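Sivlow Community Help
Robots and automation > Simulation > Good practice

What are the house rules for idle arms and start poses in two-armed kitchen tasks?

Posted by pelican_crossing, 14/12/2020

Hi all, hoping somebody can put me straight before I redo a lot of work. I'm building a batch of practice runs in Nasen, kitchen counter tasks with a two-armed robot, and we're meant to hand over 500 of them that follow the Amaral good practice sheet. I've read the sheet three times and I still can't tell what it wants from the arm that isn't doing anything.

It says the unused gripper should be "at rest and unambiguous", and that's your lot. Does at rest mean closed? Folded in? I've been leaving mine open and pointing away from the counter, so the wrist view has the two fingers and a lot of brown and hardly anything else in it. My colleague reckons a run like that will get bounced for having an empty wrist view. I think an empty view is fine as long as it's empty for a good reason, but I've been wrong before (November was a bad month for me and checklists).

Also, does the rule apply to the whole run or only to the start? I can change the start pose easily enough. Policing it all the way through is a much bigger job.
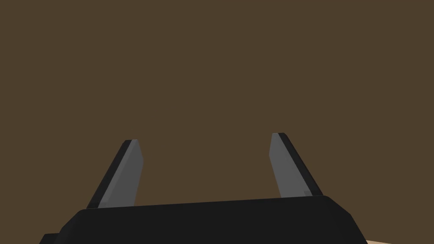

tinned_peaches

Your colleague is mixing up two rules, and I don't blame them, the sheet puts them practically on top of each other. The bit about empty views is for the camera that's supposed to be following the job. A wrist view on the idle side can be as dull as you like.

I went through all this when we were preparing our lot for Stendau, who check against the same sheet and are fairly strict about it. These are the rules we ended up writing down for ourselves. They're ours, so don't quote them as gospel, but we've had very little sent back since.

1. Pick open or closed and stick to it. The sheet doesn't care which. What gets runs rejected is a batch where the idle gripper starts open in some and half shut in others, because whoever trains on it can't tell if the difference means something. We went for fully open, same as you.

2. Keep the idle gripper empty and point it away from anything it could plausibly pick up. If there's a cup between the fingers, a checker has to wonder whether the arm is part of the task. With a bare wall there's nothing to wonder about.
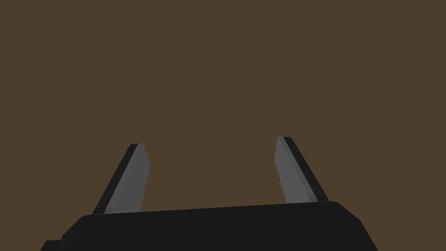

3. Hold the idle pose for the whole run. Sorry, I know that's the answer you didn't want! A bit of wobble is allowed and we set our own limit for it, but the arm shouldn't wander off and come back. Write a small script to compare the joint values at every step with the ones at the start. Ours took an afternoon and it flagged 21 runs I'd have sworn were clean.

4. Say which arm is the working one in the task notes. Left or right, in words, every time. Don't make people work it out from the video.

5. Leave clearance on the working side too. Start that gripper above the counter, clear of the surface and clear of the props. Runs that begin with the fingers already in the worktop do strange things in the physics, and the sheet does cover that one properly, under contact.

6. Check from the head camera before you record – both arms, the counter, whatever's on it, whatever's on the next table along. Wrist views are no use for spotting that an elbow has gone through something. If you've got a bread roll and a vegetable down the counter and only one of them is the target, name the target in the notes as well.

I'd do a trial batch of 30 first and send those over for comments. Fixing 30 is annoying, fixing 500 is your Christmas gone.

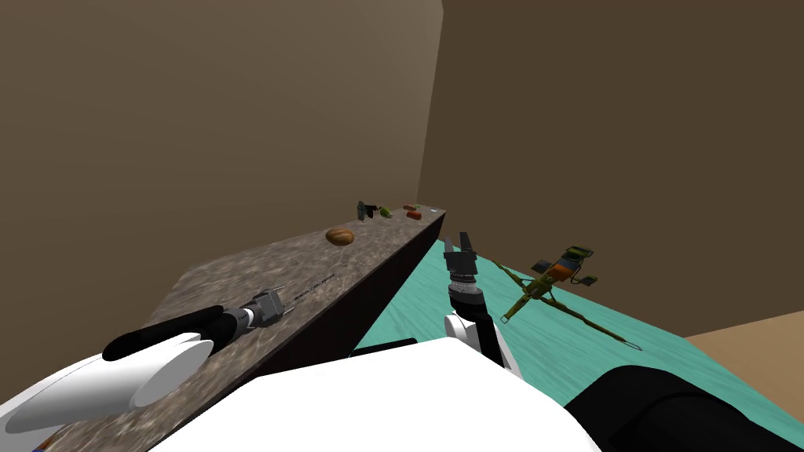 mostly_torque

Closed is better imo. Closed fingers don't catch on things. We always use closed and never had a complaint. No idea about the Amaral sheet, we don't use it.

gravelpath

I'd go with tinned_peaches on nearly all of it, except number 3. Read the sheet's note on handovers before you lock the idle arm for good. If any of your tasks pass an object from one hand to the other, neither arm counts as idle, and holding one still until the last moment gives you a horrible jerky start to the handover. We split ours into two groups, one-arm tasks with the strict rule and two-arm tasks without it, and kept them in separate folders with separate notes. Mixing the two is what got us into trouble.

On open or closed, I don't think it matters, but do record the finger width in the file instead of just writing "open". Open means different things on different grippers, and if you swap the model later you'll be glad of the number.

One more small thing. Leave the arms to settle for 24 steps before the recording starts. Ours used to sag a little right after loading, and the script in rule 3 will moan at you over it if you take your starting values too early.

pelican_crossing

Thanks both, really helpful (and thanks mostly_torque, but we're stuck with the sheet!). I hadn't thought about handovers at all and I've got a whole group of them, so into a separate folder they go. Keeping the grippers open, writing the script tomorrow, and I'll do the trial batch before I touch the rest. Does anyone know if the settling steps have to be mentioned in the notes, or can I just trim them?

gravelpath

Trim them, but put a line in the notes to say you did.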